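Handout 4: Budgeting for a Bin-Picking Cell
Halfdan Hallgrímsson
March
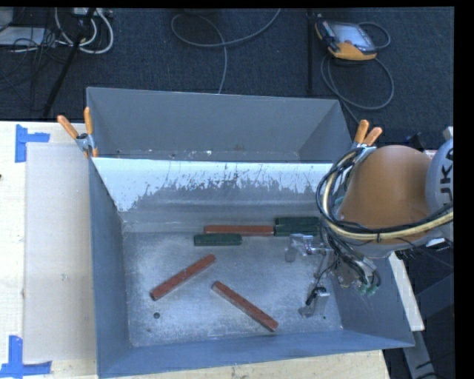
What should you price first when you plan a picking cell, the arm or everything that goes around it?

Price everything that goes around it. The arm comes with a quote you can get in an afternoon, and the quote will hardly move. The rest is where plans go wrong, so start there while you still have money left to shift.

I said this in lecture and got some doubtful looks, so let me go through it properly (bring your worksheet, we'll fill in the second column together).

Start with the gripper. Students love to write "gripper" on one line with one number next to it. Please don't! You need the gripper, the fingers, the mounting plate, the fittings and the tubing, and you need spare fingers, which I'd put on their own line. For the class project we're using the Tedomow catalog, where a basic pair of fingers is $700. Write down two pairs. If you plan to pick both long bars and short blocks, ask the seller whether one finger shape will do for both, and get the answer in writing.

Next, cables and hoses. Measure along the path the arm will really take, with the bends, and then add slack. Hammad Hashmi's team last year measured straight across the floor plan and had to reorder every single hose. Ties and clamps go here too. They're cheap, I know, but I want to see them on the sheet.

Then the bins. Sheet metal scratches and the walls get worn bright, and a vision system may not love that, so ask about test time with your own bins before you sign anything. Adaeze Obi will cover lighting in her session, so leave that line blank for now.

Floor space is money as well. The controller, the pendant and the stands all have to sit somewhere, and the person doing the teaching needs room to stand. In the Grarkmont case you have 50 square feet. Sketch it before you choose an arm, because the reach you can use depends on the table you can fit.

Now labor, the line everybody leaves too small. Plan on 30 hours for setup and first programs, and use the shop rate from the case. For training I'd set aside roughly $3,000. Stuten offers it as a package with the install, Amundsen sells it separately, and you should compare them both ways.

For next time: finish the worksheet for Grarkmont, with a low and a high figure on every line. Put a star by any number you guessed. Guessing is fine at this stage, I just want to know which ones they are. Ingvar Riis has the blank worksheets if you lost yours, and questions about the shop rate go to Steinar Kjærgaard.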